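The Hallway at Number 19

I was supposed to be finishing the real arm. It was on the bench in Dragica Ristić's garage with its elbow open and the wrist bearing soaking in a jar lid, and I had told everybody at Parkham I'd have it moving by August. So naturally I spent the whole evening at the other end of the bench, on the laptop, playing with doors.

Haris Babić had built the hallway for me in the simulator. He called the program Drimum, and he called the robot Loka after a dog he used to have, and he'd left me a folder of test runs with a note that said "watch her with the handles!"

Loka in the hall, and one of the doors between her fingers:
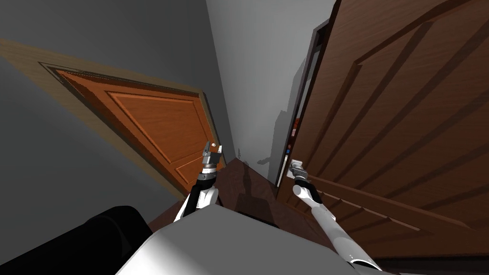
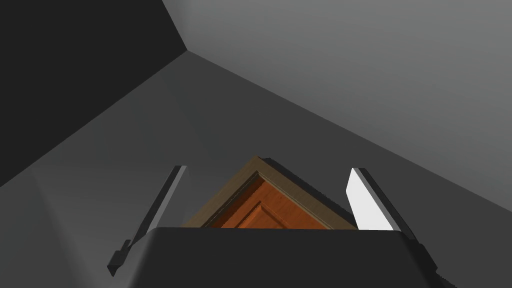 1. The knob

I hate knobs. My grandmother's house had nothing but knobs, and as a kid I got shut in the pantry for most of an afternoon because my hands were covered in butter (a long story, and my cousin comes out of it badly). Haris had put a little white one on the orange-brown door, and I knew he'd done it on purpose. A lever you can just lean on. A knob wants a wrist, and ours was in a jar lid.

"You could cheat and swap it," Dragica said over my shoulder. She had a mug in each hand and neither was for me.

"It's your house he copied," I said. "You've got knobs."

She looked at the screen for a long time. Then she put one of the mugs down next to me after all and went to find the small screwdrivers.

2. The other door

I ran the folder from the top, all 48 runs, with the sound of Dragica scraping old grease behind me. I kept stopping on the dark door, the one with the silver lever. Haris had left it open a crack and put things behind it – something red, something blue, barely a sliver of either. I tried turning the view to get a better look and ended up with my nose an inch from the screen.

So I called him. It was late and he picked up on the first ring.

"What's in the room?" I asked.

"Which room?"

"Behind the dark door, Haris."

He laughed, and I could hear him walking around his kitchen. "Fix the wrist," he said, "and she can go in and tell you."

I called him something I won't write down. Then I fished the bearing out of the lid, dried it on my sleeve and went over to the vise, where Dragica already had the housing clamped and the lamp pulled down low. She held out her hand for the bearing without looking up, and we got to work.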